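Flelmont demonstration programme, progress to October
Prepared by Oksana Semeniuk for Wallin

Hand-held gripper collection of packaged food handling now stands at 1778 demonstrations, against a target of 1000 set in May. Work is on a patterned tablecloth, so that the policy does not learn to depend on a plain background.
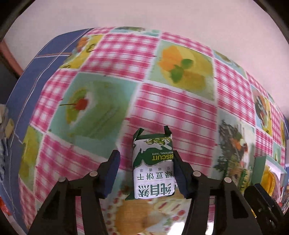
Guangming Cao has rejected almost 12 per cent of recordings, mostly for lost tracking during fast wrist turns. Remote-control sessions on the Clikamar arm are behind — two operators have still to finish training.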